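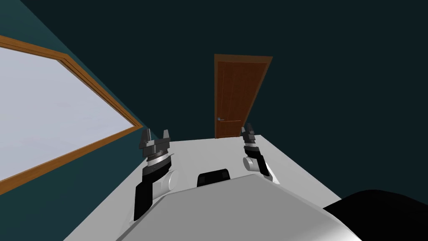 Image: Szu-yu Ko

Section 4: Fitting the Pora blind inside a window recess

OK, you've got the box open and you've found the little bag of screws (it's taped inside the headrail, and yes, I missed it the first time too). I'm going to walk you through an inside mount, where the blind sits within the opening. If yours is going on the wall or the trim, skip ahead to Section 5, because the brackets go on the other way around!

Before you start

You'll need a steel tape, a pencil, a small level, a Phillips screwdriver and a drill with a 2 mm bit. Get a step stool that lets you reach the top of the opening with your elbows bent. I did my first one on tiptoe and my shoulders complained for days.

1. Measure the width of the opening at the top, middle and bottom. Write all three down and use the smallest. My kitchen window came out at 1,156 mm at the top and a hair more at the sill, so I went with the top.

2. Check the depth. The Pora bracket wants a flat surface to screw into, so if your trim has a bevel, measure only the flat part behind it.

3. Hold the level against the top of the opening. If it's out, pick the lower end and work from there. Old houses are almost never square - mine certainly isn't.

Note: Trust the level over your eye. I lined up my first blind with the ceiling, and the ceiling was lying to me.

4. Mark the end brackets 115 mm in from each side. Hold the bracket up, open side facing the room, and poke your pencil through both holes.

5. Drill the pilot holes. Wrap a bit of masking tape around the drill bit so you know when to stop.

Caution: Don't drill upward without safety glasses. Sawdust goes straight down into your eyes, and I have tested this so you don't have to.

6. Screw the brackets in until they're snug, then stop. If you keep going, the plastic foot bows and the headrail won't click.

7. Tilt the headrail so the front lip hooks in first, then push the back up until you hear a click on each side. One click isn't enough! Give it a gentle tug before you let go.

8. Lower the blind all the way and raise it again, slowly. If it rolls up crooked, take it down, unroll it and stick a strip of tape on the tube at the side it's drifting away from. Chia-hao Huang taught me that one and it has saved me two returns.

Fitting the safety cleat

The cord cleat goes on the wall beside the opening, as high as you can comfortably reach, and the cord should be wrapped around it every time the blind is raised or lowered.

Caution: Loose cords are a strangulation hazard for small children. Keep cribs, beds and chairs well away from the window, and don't use the blind until the cleat is up.

If something's off

Headrail won't click: back the bracket screws out half a turn and try again.

Fabric rubs on one side: slide the headrail over a little in its brackets.

Missing a part: the spare bracket kit is number 221 in the Javotley parts list. It comes with fresh screws.

Cleaning is in Section 6.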